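Good habits for handheld gripper demos

Get these right and your recordings become a joy to work with!
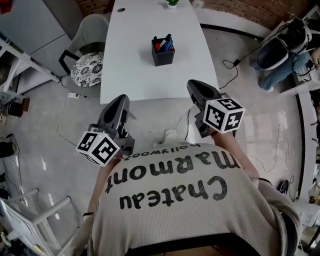 Step 1: Check the cubes
Both marker cubes must stay clean and unscratched. Wipe them with a dry cloth and keep your sleeves well clear of the patterns.

Step 2: Clear your path
Walk the route once before you record. Move any cables and plugs to the wall, and tell anyone sitting nearby that you're about to start.

Step 3: Move smoothly
Keep each take under 30 seconds, and pause with both jaws open at the start and end. Philomena Kyei's takes at Balodby are lovely to copy (try number 106 first).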